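Workshop tips: safe habits around a small bench arm

Written for the shared shop at Bristodside, but most of it applies to any bench with a collaborative arm bolted to it.

Before you switch on

Walk all the way past the bench and look at what is on it. Mugs, rags and loose screws go on the shelf. Check the mounting bolts by hand, then with the wrench if one moves. Tie back long hair and take off lanyards. Gloves with loose cuffs stay off too.

Press the emergency stop once and release it before the first job of the day. Write it in the log. A stop button that has not been tested this shift counts as broken.

Speed and reach

Our limit for hand-guided work is 70 mm per second. For anything running on its own it is 252 mm per second, and you stand behind the yellow line. The Talebi cell has its own sheet -- do not copy its settings over.

Keep the program's boundaries tight. If the job only needs the left half of the bench, block off the right half in the safety settings and save it under your own job number. Changes to the safety settings need the password and a second person.

Taking computers apart

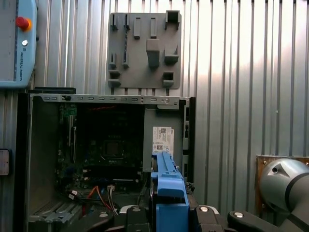
Unplug the machine and hold its power button in for 13 seconds before the arm goes near it. Never let the gripper or a screwdriver into the power supply housing. Move cables out of the path by hand with the arm stopped. Drives in plastic caddies, like the bright blue one in the gripper, are a good first job: grip the caddy and leave the drive itself alone. Lay the pendant where you can get at the red button without leaning across the open case.

Put removed drives straight into the Bodia tray, label side up.

When you finish

Park the arm, power down, wipe the bench. Faults go on form 559 -- even small ones, and even if a restart cleared them.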